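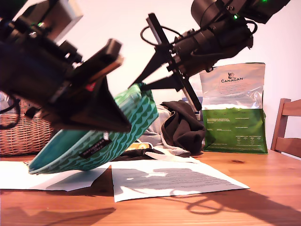

Blackwood workroom, 5/24/23

Back on the pouches today, with a coffee and the good lamp. The one I keep picking up is the teal-green one with the darker scalloped waves. I love that print! It looks like somebody drew the sea with a soup spoon. The lining is a plain deeper teal and I'm glad we went that way, because the patterned lining we tried for the Jostgate order made it impossible to find anything at the bottom (my keys vanished for a whole afternoon).

Notes before I forget. The label sits low on the right, small and black, with pale lettering that's hard to make out unless you're right up close. I'd go one shade brighter on the thread next time. Zorkora can do it, but they want the order in before July and there's a minimum of 44, so I should check what's left in the drawer first.

Treat sizes. The plan was to fill these from the Canagan bag on the table, the silver and green one, and see how much kibble a pouch will take before it goes lumpy and sad. My guess is 69 grams for a short walk, but that's a guess and I haven't weighed a thing yet. Somebody has the small scale. If it's you, please put it back beside the iron.

The opening is my other worry. Turn a pouch mouth down and whatever's in it is on the floor, so do we add a snap or a drawstring? I'm leaning snap. A drawstring is nicer to look at, but with gloves on in winter it's a pain, and my dog has strong feelings about waiting. Prondum had 16 mm snaps last time I was in, in a dull grey that would look fine with the teal.

The fabric heap in the middle of the table still needs sorting, and yes, I know, I said that last week too. Anything big enough for a pocket goes in the scrap tub and the rest can be stuffing. Please don't toss any of the wave print, even slivers, I want it for zipper tabs.

To do: snaps, thread colour, weigh the kibble, press the next lot of linings. Pattern piece 39 is missing its notch, so mark it by hand for now.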